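Ticket 139 – Red kids polo, label does not match the order page
Opened by: Ye-seo Cho
Shop: Cedberg
Status: waiting for customer

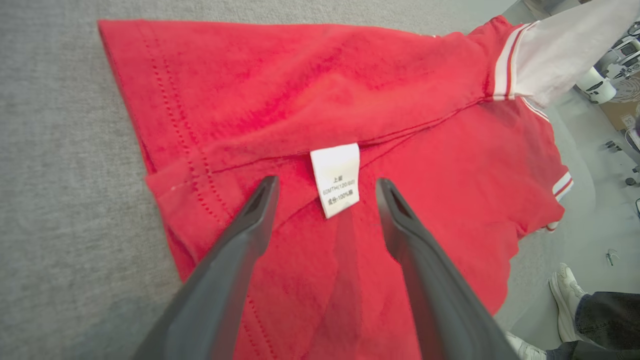
Red polo with white collar and care label, attached by customer

Tuesday, 9:15
Hello, I ordered this polo for my son in size 80. The order page says cotton and polyester mix, but the label says 成分:100%棉, so all cotton. Which one is correct? I need to know before I wash it, because he has a second polo from you that became too small after the dryer.

Tuesday, 11:40
Reply from Cedberg support: Thank you for the photo. Please follow the label. The text on the page was copied from our older polo and we asked to correct it. Wash cold, inside out, no dryer.

Tuesday, 14:05
Thank you, this is clear. One more question – the white collar has red stripes. Can the red color go into the white part? I would like to wash it with other red clothes.

Tuesday, 15:20
Support: First wash alone, please. If you see any color on the collar, do not iron it and write to us in this ticket.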